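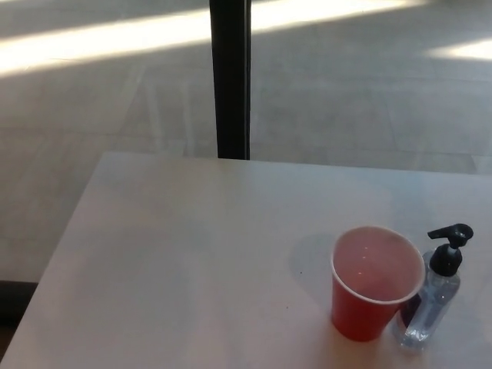 *A red party cup with a pinkish-red drink, and a clear pump bottle with a black pump head, on a pale tabletop.*

**Red party cup** (also *red cup*, *throwaway cup*) is a single-use plastic drinking cup, wider at the mouth than the base, red outside, usually with a white rolled rim. Sold in sleeves. Common at birthdays, garden dos, student houses, office leaving drinks.

## Shape

Tapered so the cups stack. The rolled lip stiffens the mouth and is easier on the lips than a cut edge. Walls are thin and give if squeezed, worse when the cup is full. No handle. Rarely used with a saucer or coaster; rings on the table are a usual complaint.

## Use

Mostly cold drinks: squash, punch, fizzy pop, beer. Hot drinks not advised, the plastic softens and there's nothing to hold it by. Colour hides the drink from the side but not from above, so guests mix up cups. Names in marker pen are the normal fix. Sleeves of 58 exist but are awkward to share out; smaller ones of 13 turn up in corner shops.

Filling is a matter of taste. A brim-full cup spills when lifted by the sides, and most hosts stop a finger's width short. Children's tables, lower still.

## On the table

Cups are often set out along with napkins, a bin bag and a pump bottle of hand gel or lotion. Katalin Fülöp, in the household booklet *Tivadon* (October edition), says to keep pump bottles at the opposite end from the drinks, nozzle turned away. Jarlath Moynihan disagreed in a later letter, saying poeple only use the gel if it is beside the cups. Both views still get quoted. Fülöp's later notes move the bottle to the door.

## Washing and re-use

Sold as throwaway but many get rinsed and used again. Cool water, washing-up liquid, drain upside down. Dishwashers tend to warp them. Fülöp gives 4 washes as the limit, Moynihan 6. Cracks start at the rim usually. Recycling depends on the council, and coloured plastic is often refused.

## Other names

*Joltmont* is a party game using the cups, rules vary from house to house. *Brollolum*, a punch served in them, is red or pink and very sweet. Seperate article needed for both.

*Last edited 4/3/26*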